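The Amton Harvest Supper started with 45 neighbors and one borrowed field. Last October it fed 300, and the pie table alone could make you cry with joy!

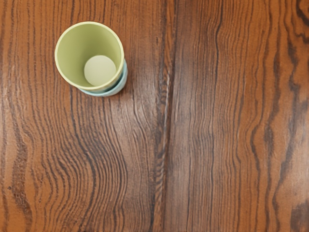
*2 min read*

Come at dusk, when the lanterns go up along Platetwood Lane and the fiddlers are still tuning. The squash soup goes first — get in line early — and the corn bread follows it fast. By 7 the kids are off on the barn hunt, hollering like mad, and half the grown-ups have gone along with them. I went back for more cider.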